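Home | Workshop | Storage | Kits | Contact

Sorting Push-Button Units into Gift Boxes

By Ní Chonaill

If you keep loose control buttons for a bench, a class or a parts drawer, you know how they end up. The buttons get pressed down under something heavy and the screw terminals scratch whatever lies next to them. I started putting mine in rigid gift boxes, the kind with a separate lid, one unit to a box and one box color to each job. It takes an afternoon and it has held up well.

What you need

Three rigid boxes in different colors. Mine are navy, light blue and pink.
The button units, already closed up, with all the cover screws in.
A cloth big enough to cover the table.
A sheet of paper and a pencil for the list.

Step 1. Cover the table

Lay the cloth over the whole work surface. Small screws don't roll on cloth, and the corners of the housings don't get scuffed. Wrinkles are fine as long as the boxes sit level.

Step 2. Open the boxes and nest the lids

Take each lid off and put it underneath its own box. It saves space, and you won't mix up the lids later. Press down lightly at the corners to check that the box isn't rocking.

Put the box you want to fill first near the middle of the table and the others off to the sides. I start with navy.

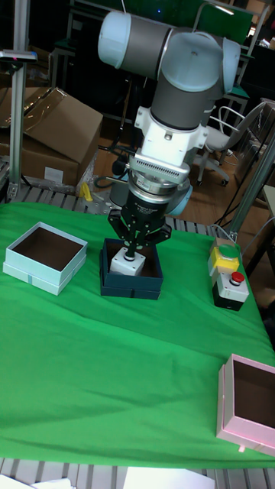 Flivthorpe wrote in to say that lids should go in a separate pile, well away from the work, and that nesting them wears the edges. I have been nesting mine for 6 months and the edges look the same to me, but if your boxes have a thin paper wrap you may want to do it that way.

Step 3. Line up the units

Stand the units you aren't packing yet to one side, button up. Keep different colors of button apart on your list, even if the housings match. A green start button and a red stop button are easy to swap when you are tired.

Before a unit goes in, check three things. The cover should be tight, the button should spring back when you press it, and any cable should be either removed or coiled and tied. A unit with a fixed cable needs a deeper box, so leave it for last.

Step 4. Lower the unit in

Hold the housing by its upper part and bring it straight down. Don't tip it in over the rim - that is how the corners of the box get torn. Keep a free hand near the box in case it shifts. 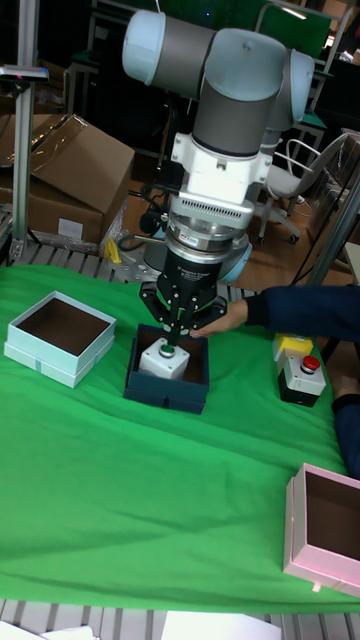 White unit with the green button, going into the navy box.

Set it down flat. If it won't sit flat, take it out and look for a screw head or a cable gland on the underside.

Step 5. Let go and check the fit

Once the base is resting on the bottom of the box, let go and look at it from above. The button should face up. You want some space around the housing for padding.
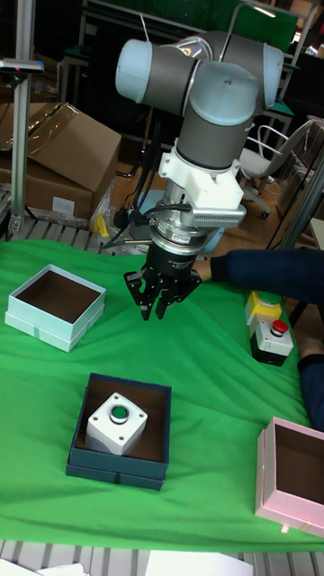

Button up, navy box. Light blue and pink still to fill.

My housings measure 90 mm on the longest side and the boxes are 116 mm inside, so there is room for a strip of folded tissue along the walls. Don't put anything on top of the button itself. If the lid touches the button when you close it, the box is too shallow.

Step 6. Position the unit

I push the unit toward one side of the box and put the padding on the other side. It is quicker than centering it and it doesn't move any more than a centered one does.

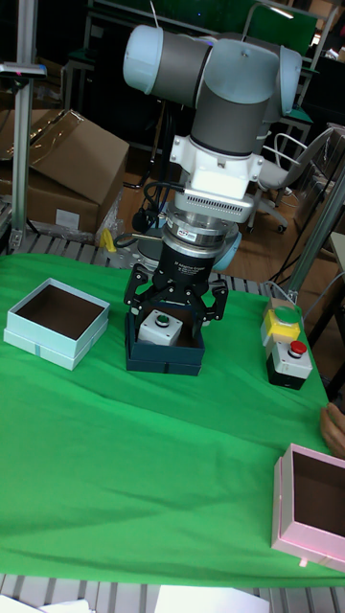

Ní Chonaill

Write the box color and the button color on your list before you put the lid on. Then slide the lid out from underneath, fit it, and move the box to the shelf. Do the same with the next box. Stack them no more than 2 high.

If you are packing for the post, the gift box needs a shipping carton around it. Rigid boxes look strong but the corners crush easily.

Last updated: March

Comments (3)

Zerby: Good tip about the lids. I was always one short by the end.

Flivthorpe: Still not sold on the nesting, but the list is a good idea. I use a sticker on the end of each box as well.

Wastum: Does tissue leave dust in the button? I switched to thin foam on Thursday and it cuts easily with scissors.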